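Kandpal Wireless Game Controller
Sold by Arkby. Page updated April 26, 2022.

The Kandpal is a full-size wireless controller for PC, phones and tablets. It connects over Bluetooth or through the USB receiver in the box, and it can store 8 button profiles. You switch profiles by holding the menu button and pressing the D-pad. 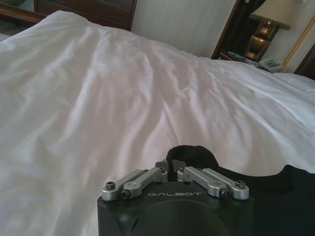
One buyer wrote that the triggers felt stiff out of the box and that a shorter pull, set in the Tonel app, fixed it for racing games. The trigger setting is saved on the controller, so you only need the app once.

There are 2 rear buttons. Each can copy any front button — the sticks' click included — but neither can run a macro. Most online games do not allow macros, and we left them out.

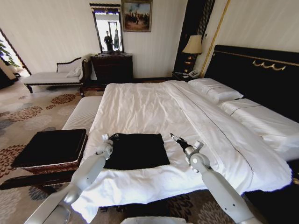

The sticks come off for cleaning and swap with the taller set sold separately. Turn each one a quarter to the left and lift. The taller set is also sold in gray.

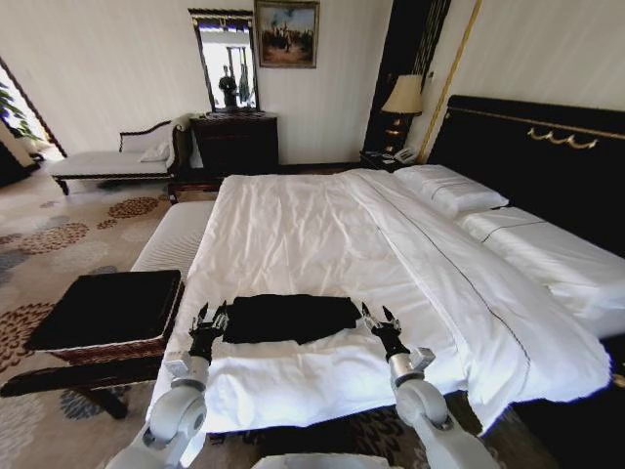 Can I use it with a Gurico dock?
It works with any Gurico dock that has a free USB port. Plug the receiver into the dock and press the pairing button once.

Charging is by USB-C, and you can play while it charges. A light next to the port turns from orange to green when the battery is full.
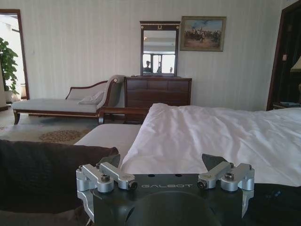
Firmware updates come through the Tonel app on PC only. The next one is planned for October and adds a left-handed layout.

In the box: controller, USB receiver, charging cable, quick start sheet
Battery: built in
Order code: Kandpal 350
Colors: black, white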